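Robots in Service Work
Handout 6: Notes from the Gelex open day

These notes go with the Wednesday visit to the Gelex workshop in Drunditz. Read them before you write your visit report. If you missed the visit, you can still do the report from these notes and the reading on grasping soft objects (Handout 5).

1. What we went to see

Gelex builds test setups for household robots. The open day had three stations. We spent most of our time at the Darkari station, where a two-arm robot handles laundry. The other two, bin picking and shelf scanning, are covered in Handout 7.

The demonstration ran in sessions of 18 minutes with a short break between them for questions. The robot was driven by an operator for the first half of each session and ran on its own for the second half. Keep these two halves apart in your report. Several reports last year mixed them up and gave the robot credit for what the operator did.

2. Why cloth is hard

A box has the same shape before and after you pick it up. A shirt does not. Once the fingers close on cloth, the folds move and a print or hem that was easy to find may be hidden. The arm also blocks part of its own view. For this reason the Darkari setup has a camera at the wrist, close to the fingers, as well as the fixed cameras outside the work area.
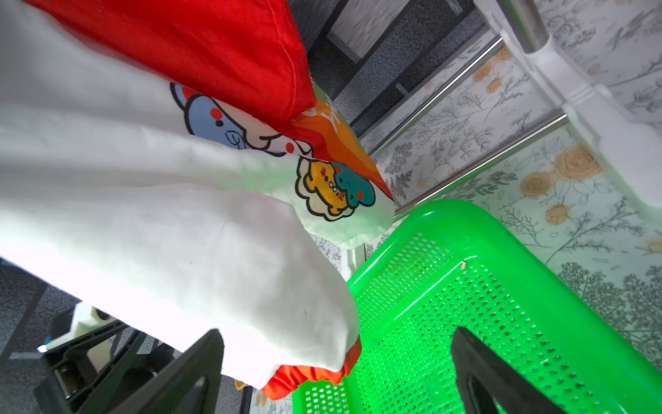

The staff described three kinds of grasp. In a pinch grasp the two fingers close on a single fold. In a scoop grasp one finger goes under the cloth first. In a bundle grasp the fingers take as much cloth as they can hold. The bundle grasp drops the least, but it gives you no idea where the corners are, so it is a poor start if the next step is hanging or folding.

Note the point about light. White cloth under strong lamps loses most of its detail, and the software then has trouble telling one fold from the next. Gelex told us they turned the lamps down twice in April and still see this problem.

3. The work area

The robot works in a small bay with gray walls and a patterned mat on the floor. The pattern is there on purpose. A plain floor makes the task too easy, and homes do not have plain floors. There is a green basket, a yellow tub and a rack with metal rods. The staff move these between sessions so that the robot cannot rely on fixed positions.

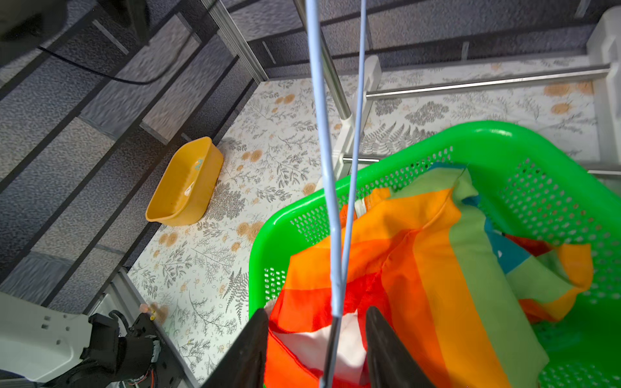

Figure 2. Wrist view: the gripper fingers on either side of a patch of white fabric, with striped cloth in the green basket.

4. Figures given at the station

The Matei test set, which Gelex uses for all its cloth work, has 198 items of clothing and household linen. Each new version of the software gets 1,000 grasp attempts on items from this set. An attempt is stopped after 60 seconds and counted as a failure if the item is still not clear of the basket.

We asked for the success rate and were told it is not given out for the current version. Do not put a number in your report.

5. For your report

Two pages, typed. Cover the following:
- Which of the grasps in section 2 you would choose for a towel and for a small sock, and why.
- What the wrist camera adds to the fixed cameras, and when it is of little use.
- One change to the work area that would make the task harder, and what you would expect to go wrong first.

Sketches by hand are fine - label them. Hand the report in at the start of the next lab.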